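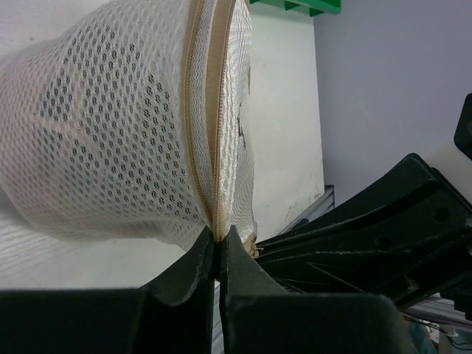

Demonstrator FAQ, Jesard Laundry Tasks

Where do I start?
Sign in at the front desk, get your station number, and read the task card taped to it. The card is the law. If the card and this page disagree, believe the card and tell Itzel Manríquez, who wrote both.

What counts as one example?
One reset, one attempt, one label. You set up the bag, press the pedal, drive the arm through the task, press the pedal again and pick a label. Setting up is not part of the example, so keep your hands out until the wrist camera is done with you.

Why so many mesh bags?
Netting is see-through, floppy and full of holes, and the model has been bad at all three. The December version would confidently grab the far side of a bag through the near side. We are collecting 689 zipper examples before the next training run. You will not be asked to do all of them.

Where should I grip the bag?
For the zipper cards, pinch the rim at the seam, with the fingertips closing on it from either side. Leave the pull tab outside the jaws. A tab trapped between the fingers is a different task (card 21), and people keep performing it by accident.

Can I practice first?
Yes. Practice runs go in the Paiva folder, which gets emptied every night. Please check which folder you're in. Chandrasekhar Naidu once did a lovely morning's work in Paiva and still brings it up.

I fumbled. Do I throw it out?
Keep it if you recovered and finished. A slip followed by a second grab is worth having. Label it "recovered." If the bag left the table, label it "failed" and keep that too. Delete only when the recording itself is broken: frozen video, no pedal mark, somebody's sleeve over the lens.

How slow is too slow?
The cutoff is 200 seconds. If you're hovering over the zipper wondering about your life choices, the model will learn to hover. Stop, reset, go again.

Do I have to put the bag back the same way every time?
Please don't. Turn it, flip it, squash it a bit, point the zipper somewhere inconvenient. Bautista Ojeda's first batch had 530 examples with the bag in one spot, and the arm became a world expert on that spot.

Should I tidy up the background?
Leave it alone. Walls, rails and cables are allowed to be in view. Faces and phone screens are not.

The zipper is stuck. May I help it?
With the arm, yes. With your hand, no, unless you end the recording first. A hand that swoops in and fixes everything is something the robot can't count on later.

What is Zavness and why is it yelling at me?
Zavness is the upload checker. It turns red when the camera clock and the arm clock drift apart. Park the arm, restart the station, and redo the last example. If it turns red twice, find Philomena Ó Ceallaigh. Turning the monitor off has been tried.

Who looks at my examples?
A reviewer watches a share of every batch and may change your labels. You can appeal. Appeals go to Américo Aguiar, who is fair and takes forever.

Can I take a bag home?
No. We know how many there are.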